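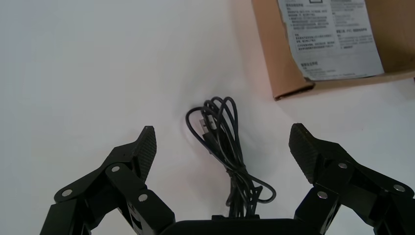
A plain white tabletop, evenly lit.

Looking After a White Table or Worktop

White surfaces show everything, so they get cleaned more often than dark ones and wear out sooner from the cleaning. Most of the damage I see is from scouring powder and the green side of the sponge.

Everyday wiping

Use a soft cloth, warm water and one drop of dish soap. Wipe, then go over it again with plain water, then dry it. Skipping the drying leaves a gray haze that people mistake for wear. If yours already looks cloudy, rinse it twice with clean water before you buy any product for it.

Change the cloth often. A cloth that has done the stove will put grease on the table.

Marks and stains

Tea and coffee: baking soda and water mixed to a thin paste. Leave it 8 minutes, then lift it off with a damp cloth. Don't scrub.

Ballpoint pen: rubbing alcohol on a cotton ball. Dab from the outside of the mark toward the middle. Try it on the underside first, especially on painted tops.

Turmeric and curry: wipe with soapy water right away. What is left will usually fade over a few days if the table gets sun from a window.

Black scuffs: a pencil eraser. A white one, as the pink kind can leave color behind.

Sticker glue: cooking oil, left on for a while, then dish soap to get rid of the oil. Warm air from a hair dryer helps with old price labels.

Newsprint and printed cardboard can leave ink on a damp top. Dry the table before you set a delivery on it.

Heat

Use a trivet, always. A scorch on a white laminate top doesn't come out. I have tried the toothpaste trick on an old Orholm desk and all it did was take the shine off around the burn.

Scratches

Fine scratches on solid painted wood can be rubbed down with 600 grit wet-and-dry paper, used wet and with very little pressure, then touched up with matching paint. Don't do this on laminate or melamine. The color layer is thin and you will go through it.

For touch-up paint, take a drawer or a loose shelf to the store and match it there. "White" covers a lot of ground - the Hedlund card I keep in the shed has 19 of them, and two that look the same indoors are quite different by the window.

Yellowing

Old oil-based paint yellows, most of all in dark rooms and under things that never get moved. Washing won't fix it. Sand lightly, prime, and repaint with a water-based enamel. Let it harden for a couple of weeks before you put anything heavy on it - lamp bases will stick.

Next page: getting candle wax out of a tablecloth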